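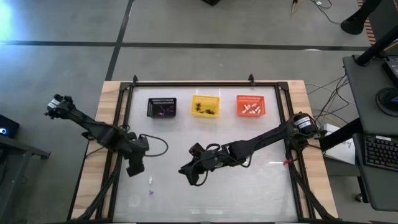 Slow waves in aging sleep: first results from the Nordin cohort

The deep stage of sleep is marked by large, slow voltage swings that can be recorded from the scalp. During each swing, cells across the cortex fall silent together and then fire together. The waves get smaller with age, and memory for newly learned material tends to get worse over the same years. How closely the two changes are linked is still disputed.

The Nordin sleep study enrolled 190 adults and recorded each of them at home for 8 nights. Participants learned a list of word pairs in the evening and were tested the next morning. Recordings were scored by two raters who did not know the age of the sleeper. Nights with less than 5 hours of usable signal were dropped, and 25 participants were excluded on that ground.

Wave height fell with age, as expected. The steepness of the rising slope was a better predictor of morning recall than height was, and the relation held after total sleep time was taken into account. Timing also mattered. Sleep spindles, the short bursts of faster activity that ride on the slow waves, arrived early in the older group, often before the wave had reached its peak. Participants with the largest timing error forgot the most pairs. 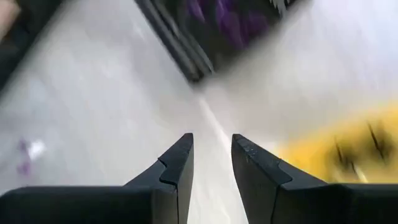 Efren Bañez cautions that a scalp electrode averages over a very large number of cells, so a shallow slope could mean weaker firing or only poorer agreement between neighboring areas, and the present data cannot separate the two. He would also like to see the word-pair task repeated with a daytime control, as some of the forgetting may have nothing to do with sleep.

A daytime arm was added to the protocol in September. Scoring is done with the Wusent package, version and settings as listed in the methods note. Torben Teuber will present the spindle timing analysis at the group meeting on 23rd November. Requests for the scored files should go to the study office and should state which nights are needed.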